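Home | Current Issue | Archive | For Authors | Contact

Print this article | E-mail this article

4. What the families told us about helmets, pads and getting them on

I'll say up front that this was my favorite part of the study to do and the hardest part to write up. Section 3 dealt with sizes and labels, and that was tidy work. Getting a six-year-old into a full set of roller skating pads is a messier business, and the answers we got were messy too.

4.1 Who answered

We sent the long form to every family on the beginner lists at the Plarkby and Tusonport rinks. We got 451 forms back, and 306 of them were filled in well enough to use for the questions on protective gear. The rest mostly stopped at the end of page two, which was our own fault for putting the pad questions on page three. (Shufen Luo warned me about this in August and I left it where it was.) Families with more than one child skating were asked to answer for the youngest only. A few answered for everybody, with arrows, and we kept the youngest child's answers from those too.

The two rinks aren't twins. Plarkby rents pads at the counter and has an adult on the floor who checks straps before a beginner session starts. Tusonport lets families bring whatever they own and doesn't check anything apart from helmets. So when I say "parents told us" below, I try to say which parents, and where I don't, the two groups sounded pretty much alike.

4.2 The order of putting things on

I had assumed that everybody puts the skates on last. Plenty of families do the opposite! The skates are the exciting part, the child wants them on right away, and the knee pads then have to go over a boot with wheels on it. With the sleeve type of pad, which pulls on like a sock, that means either taking the skates off again or skipping the pads. Parents wrote "skipped" more often than I was ready for, especially those who came to the late session and were already short on time.

Wrap pads that close with two straps don't have this problem, and the families who used them hardly mentioned order at all. What they complained about was the straps sliding down behind the knee after a few laps. Several had worked out their own fix, such as putting the pad over long pants and never over bare skin, or crossing the lower strap. I tried the crossed strap myself – my knees are bigger than the ones it was meant for – and it stayed put for a whole session, though it pinched.

Wrist guards came out worst by a long way. Left and right get mixed up, the splint ends up on the wrong side of the hand, and a child wearing them can't buckle a helmet or hold a drink. Some parents at Tusonport told us they take the guards off for the snack break and just don't put them back on. I believe that's the most useful thing we learned in the whole survey, and it came from the space for extra comments at the bottom.

4.3 Helmets

Helmets were a happier story. Nearly every family had one, and nearly every family had set it up once, on the day they bought it, and never touched it again. Kids grow, hair gets braided or cut, and the chin strap works loose. When we asked parents to check the strap while filling in the form, a good many wrote that they had tightened it on the spot. I can't tell you how loose those straps were, as we only asked yes or no, and I'd ask it differently next time.

There was also the matter of the borrowed bike helmet. Rink staff at both places said it was common. We didn't test helmets and I don't want to make claims about which kind protects better on a hard floor. All I can report is that children in borrowed helmets were more likely to be described by their parents as fiddling with them, and that the word "wobbly" turned up a lot.

4.4 The take-home trial

After the forms were in, we lent gear to a small group of families so that they could practice at home with no line behind them. Torbjørn Brekke put together 7 kits, each with a pair of wrap knee pads, elbow pads, wrist guards and one sheet of directions, and these went around from house to house. We asked parents to let the child do as much as possible without help, at the kitchen table or on the floor, and to write down where they got stuck.

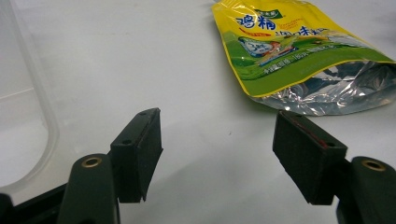 Figure 4. Tabletop with a seasoning pouch and a clear plastic container.

The notes from the trial were short but good. Most children could do their own knee pads by the second or third try. Elbow pads took longer, mainly the second one, when the first arm is already stiff. Nearly all of them needed a grown-up for the wrist guards. One mother stuck a bit of colored tape on the left guard and the left skate so they matched, and her note was so cheerful about it that I've since done the same with my nephew's.

We didn't time anybody. I thought about it, and Torbjørn talked me out of it – he felt a stopwatch in the kitchen would turn the whole thing into a race, and I think he was right.

4.5 Some limits

These are families who already come to a rink and were willing to fill in a long form, so they probably care more about pads than most. The Paltham rink, which has the largest beginner group in the area with 669 children on its list, closed for floor repairs before we could hand out forms there. I'd have liked those answers very much. We also relied on parents' memory for anything that happened before the day of the form, and mine isn't great for that sort of thing either.

The pad wording in the form was adapted from the earlier Meng questionnaire, with two questions dropped. The full form is in Appendix B.

Print this article | E-mail this article

Related articles
Wheel hardness and beginner confidence on coated floors
Rental counters and sizing mistakes: a two-rink comparison
When do children stop using the wall?
Toe stops, heel brakes and first lessons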